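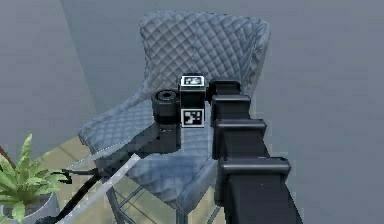 仿真场景:机械臂末端位于绗缝面扶手椅的坐垫上方,腕部带两枚方形标记。

家务示教数据采集小贴士:软包座椅篇

以下各条整理自Tondine家务数据组的采集记录,适用于在仿真环境里遥操作机械臂、为模仿学习模型积累示教样本的人员。任务限于座椅一类:从坐垫上取物、把物品放到坐垫上、沿坐垫表面移动。实机采集另见Clarkholm台架的操作说明。

一、场景准备

1. 椅子先定位,再放机械臂底座。顺序反过来,底座坐标往往要重调一次。
2. 菱形绗缝面的接缝在渲染中是法线贴图,在碰撞模型中多半是平面。采集前确认两者的差异,并写进场景说明。只看画面,操作员会按缝线的凹陷去下压,记录到的接触高度偏低。
3. 扶手向前下方弯的椅型,碰撞体不要用单个凸包。凸包会把扶手与坐垫之间的空间填实,夹爪还没碰到布面就报接触。改用凸分解,分块数以坐垫侧面不出现台阶为准。
4. 细金属椅腿和横撑要保留碰撞。删掉之后仿真速度略有提高,但肘部穿过椅腿的轨迹也会混进数据集。
5. 盆栽等摆设可以随机换位,叶片只渲染,不参与碰撞。花盆参与碰撞。

二、标记与标定

1. 腕部标记贴在不同朝向的面上,俯视时用顶面那枚,平视时用正面那枚。两枚同时可见时,取重投影误差较小的一枚,不要取平均。
2. 白边不得裁切。白边过窄,遇到浅色布料背景时角点会漂移。
3. 每次更换夹爪后重做手眼标定,仿真中也一样。夹爪模型的原点经常与上一版不同。
4. 标记只用于校验,不进入训练图像的标签。另存一份去掉标记的渲染,比例由训练方决定。

三、遥操作

1. 夹爪先停在坐垫上方,等画面与关节读数对齐后再开始录制。开头的静止段保留9帧,多余的裁掉。
2. 下降段匀速。夹爪在浅色坐垫上的投影可以帮助判断高度,但光源随机化打开后,影子的偏移方向会变,此时以深度图为准。
3. 靠近椅背时先转腕,后平移。直接平移容易让前臂擦到椅背上缘。
4. 失手不必立即重来。夹空、滑落后重新抓取的过程照录,在元数据中标为“恢复”。10月那一批把这类片段全部删去,训练出的策略夹空以后停在原处不动。
5. 同一操作员连续录制以300条为上限。超过之后动作趋于一致,起手角度的分布明显变窄。

四、筛选

Jalton批次共录制2298条,按以下规则剔除347条:

关节限位触发,且持续到片段结束;
夹爪与椅背发生穿透;
相机流与关节流时间戳错位;
任务描述与实际动作不符。

穿透深度的阈值按布料类型设置。硬质椅面用小阈值,软包坐垫适当放宽,否则正常下压也会被判为穿透。阈值改动后,旧批次要重跑一遍筛选,结果另存,不覆盖。

五、记录与存放

1. 文件名写椅型、布料、光照编号,不写操作员。操作员编号放在元数据里。
2. 任务描述用一句完整的话,写明物品和位置。“拿起坐垫上的遥控器”可用,“拿东西”不可用。
3. 单个压缩包最多装300条,便于抽查时单独下载。
4. 场景文件与轨迹一并归档。只存轨迹,椅子模型更新后就无法回放。
5. 随机种子记录到每一条,不要只记在批次一级。

六、常见问题

夹爪压在坐垫上抖动:先减小仿真步长,再调接触刚度。两项同时改,无法判断是哪一项起作用。

布料颜色过曝,绗缝纹理消失:降低主光强度,不要改材质。材质改动会影响其余场景的一致性。

标记检测时有时无:检查腕部模块的遮挡关系。夹爪转到镜头与标记之间时,丢失属于正常情况,用关节正解补齐即可,并在该段打上插补标志。

Yuen格式的导出脚本默认丢弃腕部相机,导出时需手动打开对应选项。

更新日期:2020年3月30日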